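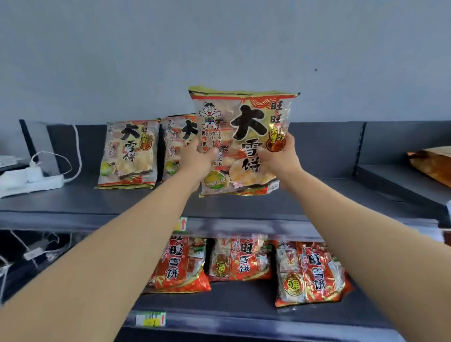
Caring for Ritual Objects at Home
Household Guidance from the Grastenora Center for the Study of Ritual

Many households keep objects that are used in worship, remembrance or seasonal observance: candlesticks, incense bowls, prayer books, embroidered cloths, lamps, small figures, offering dishes. They are handled often, exposed to smoke and wax, and stored between observances in conditions that would not be chosen for other valued possessions. The following guidance was prepared by the Center's collections staff for people who keep such objects in ordinary homes.

Where a tradition has its own rules for handling, washing or retiring an object, those rules come first. Readers who are unsure should ask a person with standing in their community before cleaning anything.

Wax on candlesticks and trays

Let spilled wax harden completely. Lift the larger pieces with a wooden or plastic scraper held almost flat. For the film that remains on solid, unlacquered metal, warm water and a soft cloth are usually enough. Do not place a candlestick in the oven or pour boiling water over it. Many older pieces are joined with soft solder or filled with pitch, and both give way with heat.

Wax on cloth is treated differently. Chill the cloth, crack the wax away by hand, then lay the stained area between plain paper towels and press with an iron on its lowest setting. Move to clean paper after each pass. Embroidery with metal thread should not be ironed at all.

Incense ash and soot

Empty the bowl when it is cold, preferably the next morning. In several traditions the ash is kept, returned to a garden or added to the bed of the next burning, and it should be set aside in a lidded metal tin until that is decided. A bed of ash may be sifted through a fine kitchen sieve to remove stick ends. Wear a dust mask and work outdoors if possible.

Soot on a wall or shelf above the burning place should be removed with a dry soot sponge, used in straight strokes in one direction. Water spreads it. Jihad Mahasneh of the Center's conservation room recommends a loose glazed tile beneath the bowl, wide enough to catch falling ash on every side.

Brass and silver

Polish removes a little metal each time. An object with engraved lettering should be polished no more than 2 times a year, and dusted with a soft brush in between. Red powder or oil that has been applied as part of worship is not dirt. Leave it in place unless the family's practice is to wash it away.

Books and printed sheets

Store prayer books upright and supported on both sides, away from outside walls. Wax drips on a page should be left for a conservator. Pressed flowers, ribbons and memorial cards tend to stain the paper around them. Move them to an envelope of acid-free paper and note in pencil the page from which they came. Page notes written by earlier owners should not be erased.

Food offerings

Use a glazed or glass dish for anything moist, even where the customary dish is brass or wood; the smaller dish can be placed inside the customary one. Cut fruit should not stand for more than 2 hours if it will be eaten afterward. Wipe the surface beneath once the offering has been taken down, and check the corners for crumbs, which draw ants and beetles toward nearby textiles.

Storage between observances

Wrap objects singly in washed, undyed cotton. Newspaper transfers ink, and rubber bands mark silver. Place heavy pieces at the bottom of the box and write the contents on the lid, together with the name of the observance. A box closed in October and opened in spring should be checked once in the middle of that time for damp.

Oil lamps should be drained and wiped before they are put away. Wicks are best stored separately in a dry jar.

Recording what the object is for

A short written note adds greatly to an object's meaning for those who inherit it. Record who used it, on which occasions, and any words or gestures that went with it. Nathalie Kramer's leaflet on household records, Pleria Papers 9, includes a blank form for this purpose. Copies may be requested at the Center's reading room, Room 131.

Text reviewed by Nisha Yadav and Teun Van Rooij.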